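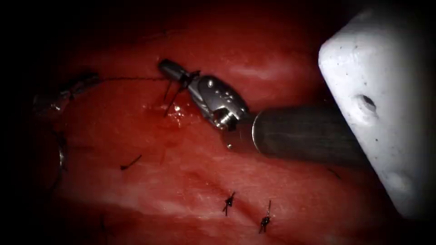 Fig. 1. Suturing exercise, right-hand instrument with thread in the jaws.

# Suturing Skills Working Group: Minutes

**Date:** 11th September
**Location:** Tagle building, lower training room
**Represented:** Zetgate (training program), Lunamov (supplies), Jasico (video and storage)

## 1. Minutes of the April meeting

Accepted with one correction. Under item 4, "needle length" should read "thread length." The thread order itself was not affected.

## 2. Thread handling

The thread runs from the jaw tip to the upper left in a nearly straight line with slight sag. Two short strands hang below the jaws. Zetgate stated that the written procedure says nothing on how much sag is acceptable while a strand is held, and that reviewers have been marking it differently.

Agreed wording for section 3 of the procedure:

> Hold the thread under light tension. Slight sag is acceptable. The thread must not lie on the tissue between the jaws and the last stitch.

The trailing ends were discussed at length. One view was that short ends should be left to the judgment of the trainee. The other was that a fixed length makes scoring easier. No agreement. Zetgate to draft both versions for the next meeting.

## 3. Visibility of dark thread

Dark thread reads well against the lit part of the red surface. In Fig. 1 it is partly lost at the upper left, where the tissue folds and the shadow meet. Reviewers reported the same difficulty in other exercises when the last stitch sits near the edge of the view.

Options considered:

- Move the working area closer to the center of the view before the first stitch.
- Change to a lighter thread. Lunamov has a pale blue in the same gauge. Concern was raised that it would be harder to see against the pinkish-white streaks.
- Raise the light level. Not favored. The wet surface already gives strong white highlights below the jaws.

Decision: first option to be added to the setup sheet. Lunamov to supply five packs of the pale blue for a side-by-side check. No change to the standing order until the check is done.

## 4. Scoring of recorded exercises

Jasico reported 249 exercises on the server. Of these, 83 have been scored by two reviewers. The rest have one score or none. Storage is adequate.

Differences between reviewers are mostly on two lines of the score sheet, "thread control" and "tissue contact." The first should improve with the wording in item 2. For the second, the sheet does not separate contact by the jaws from contact by the wrist. Agreed to split the line in two. Existing scores stay as they are and will be marked with the old sheet version.

Request from Zetgate that file names include the exercise number ahead of the date. Jasico to confirm whether older files can be renamed without breaking the links in the score table.

## 5. Supplies

Lunamov confirmed delivery of 200 suture packs. Shelf position is the second bay, left of the sink. The log sheet for opened packs was found incomplete for the second time. Sheet to be moved from the office door to the shelf itself.

Sharps containers: no change.

Drapes: stock is low. Reorder placed before the meeting, delivery date not known.

## 6. Room

The drain in the lower training room is slow. Reported to Tagle building services. Exercises using fluid to continue, with trays emptied in the prep room until the drain is cleared.

The bench height question from April is still open. Measurements were taken but not brought to the meeting.

## 7. Actions

| Item | Action | Owner |
|---|---|---|
| 2 | Add agreed wording to section 3 | Zetgate |
| 2 | Draft two versions on trailing ends | Zetgate |
| 3 | Update setup sheet | Zetgate |
| 3 | Supply pale blue thread | Lunamov |
| 4 | Split "tissue contact" line, issue new sheet version | Zetgate |
| 4 | Check renaming of older files | Jasico |
| 5 | Move log sheet to shelf | Lunamov |
| 6 | Circulate bench measurements | Zetgate |

## 8. Next meeting

Same room if the drain has been cleared, otherwise the upstairs office. Date to be set by email.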